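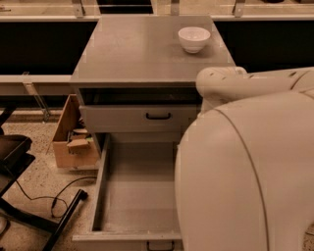 Tín Tôn replied that the drop in usable episodes was on the labeling side, and that the arm controller should be left alone until someone had compared the logged subtask names against the joint traces. Every rejected episode in the Farer batch carries the same validator code, "state_mismatch: lower_drawer", and the controller has no part in writing that field.

Tickets Queue Farer batch Logs Wiki Sign out

Status: open
Component: episode recorder, drawer-and-bowl task set
Opened by: Tien-fu Chiang
Date: August 9, 2023

Summary
The nightly export reports 2,778 episodes recorded and 38 rejected. Rejections started after the recorder was updated to the Giline build. The older build, run on the same prompts, rejects none.

Expected
At the end of "open lower drawer", the recorder writes lower_drawer=open, upper_drawer=closed, and the episode passes.

Observed
The recorder writes both drawers as closed. Head camera frames from the end of the subtask have the lower drawer all the way out and empty, the upper one shut, and the bowl still on top of the cabinet at the right. The frames are correct and the label is wrong.

Log excerpt
subtask_start open_lower_drawer
gripper_close ok
retract ok
gripper_open ok
state_write upper=closed lower=closed
subtask_end
validate FAIL state_mismatch: lower_drawer

Tried so far
- Restarted the recorder. No change.
- Replayed 16 rejected episodes through the old build. All pass.
- Swapped the Shehata config for the default one. No change.
- Checked clock offset between head camera and arm. Within limits.

Comment, Tín Tôn
Look at the order of the last lines. state_write comes before subtask_end. In the old build it came after. If the writer reads the cached state and the cache only refreshes on subtask_end, you get the starting value every time the refresh is slow. That would also fit the low reject count.

Comment, Tien-fu Chiang
Confirmed in the source. The cache refresh was moved into the end handler. Added a forced refresh before state_write and reran the subtask on the Feleck rig with 2 operators. No mismatch in that run. I have not tested "place bowl in drawer", which uses a different writer.

Comment, Tín Tôn
Please do before merging. Also, don't delete the rejected episodes. The video and joint data are fine, so they can be relabeled from the last frame and put back in the training split. Mark them relabeled=true so the Feleck people can filter them out if they want.

Next
Patch is on the recorder branch. Relabel script pending. Ticket stays open until the bowl subtask has been run.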